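December, shop notes, Gerklow trainer, left wing

In at 7:40. Heat had been off overnight again, hangar at 48 F, so no dope today and no glue before lunch. Did the inspection stuff first.

Left wing on the stands, fabric off from the root out to the aileron bay. Went rib by rib with the mirror and the bright light. Ribs 1 thru 6 good. Rib 7 has the old repair everyone knew about, gusset on the aft side, glue line is dark and glassy but a thumb won't move it. Rib 9 is worse than we wrote down last time. Lower cap strip is split from the rear spar forward and the split runs under the gusset, can't see where it stops. Tagged it red. Rib 10 has a nick, tagged yellow.

Rear spar - tapped the whole length with the plastic mallet. Same note all the way to the strut fitting, then a dull patch just outboard. Could be the doubler, could be something else. Moisture meter gave 11 percent inboard and 14 at the dull spot. Don't like the 14. Left a desk lamp near it (not on it) and will read again tomorrow before anybody touches it.

Pulled the drag wires in bays 2 and 3. Bay 2 wire has pitting under the old tape, that one is scrap. Bay 3 is fine, cleaned and oiled and bagged. Turnbuckle barrels all turned by hand except one, soaking.

Severin Imhof came by at 10 with the Fluston drawings, the ones we thought were gone. Scans of blueprints, sheet 14 is unreadable in the lower corner but sheet 15 has the rib station table and it is legible. Big help. Our rib spacing was taken off the right wing, which was rebuilt at Troncoso sometime before the museum got the airplane, and they moved two ribs. So our numbers for the left were wrong from the start. Crossed out page 31 in this book, DO NOT use it.

Part number for the aileron bellcrank bracket is 437 on the drawing. We have been calling it 473 on the tags and in the parts sheet. Somebody swapped the digits, might of been me. Severin will fix the sheet, I'll redo the tags. 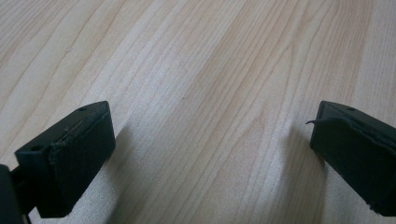 WOOD AND GLUE

Spruce order from Vurkus still not here. They say the cap strip stock is cut and the spar blank is waiting on a grain check. Told them again, runout 1 in 15 or better, and I want to see the end grain before they plane it. Don't let them send the strips rolled up in a bundle with stretch wrap like last time, two came bowed.

Sanding. Started the new rib 7 gussets with 100 grit on the block, just to knock the fuzz off the edges. NOT on the glue faces. Glue faces get planed and left alone. Found one gusset in the done tray with the glue face sanded shiny, pulled it, will cut a new one. Finish the outside edges with 400 after varnish, between coats, light.

Test joints from last week: broke 3 in the vise after lunch. First two tore wood the whole way across, good. The third let go partly in the glue, maybe a quarter of the face. That was the one mixed last out of the same cup, so the pot life was likely gone. New rule for us, write the mix time on the cup with a marker and toss it at the time on the can no matter how much is left. Saved the broken pieces in an envelope, top drawer.

Jig for rib 9 is half done. Blocks are down on the nose end, tail end waiting on the corrected station numbers. Check the trailing edge height against sheet 15 before gluing the last blocks, I measured it twice and got two differnt answers. The second time I was probably reading the wrong end of the rule.

Hangar got to 61 by 2:30. Too late to start glue and leave it overnight with that heater. Clamped rib 7 dry to see how it sits, gap at the aft gusset is less than a sheet of paper. OK.

To do next
Meter on rear spar, same spots, pencil marks are on the tape
Call Vurkus re end grain
Retag 437 bracket
Drag wire bay 2, measure old one BEFORE it goes in the bin
Ask Severin if Fluston has a better copy of sheet 14
Heater timer. Again.

Turnbuckle still stuck at 4:15, more oil, left it in the can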